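Working Group on Shared Handling Cells
Minutes of the June meeting, Gasow site

1. Minutes of the previous meeting
Agreed, with one correction: the Kolton cell logged 374 cycles in the trial period, not 347.

2. Draft code of practice, section 4 (two-arm work)
The Vatar delegation asked that the closing speed of facing grippers be set separately from general arm speed. The meeting agreed. Wording to be drafted by Tichý.

It was noted that 16 of the 79 comments received dealt with cable routing. The draft will require slack at the wrist to be checked at the start of each shift – and again after any tool change.

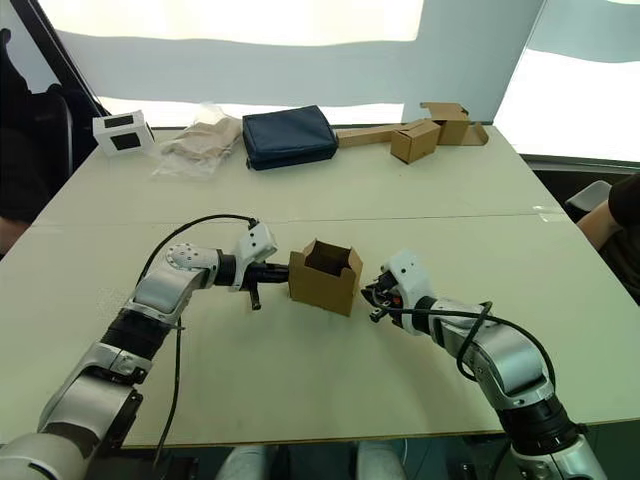 Members discussed whether persons may be seated at the table while the arms are enabled. Kolton favoured a marked line; Vatar preferred a fixed distance of 62 cm. No decision was reached and the clause stays in brackets.

3. Items on the work surface
Agreed that objects awaiting handling be kept to the far side of the table. The word "tidy" is to be removed from clause 4.7.

4. Any other business
The Gasow risk form is to be sent out again with page two included.

The meeting closed at 15.40.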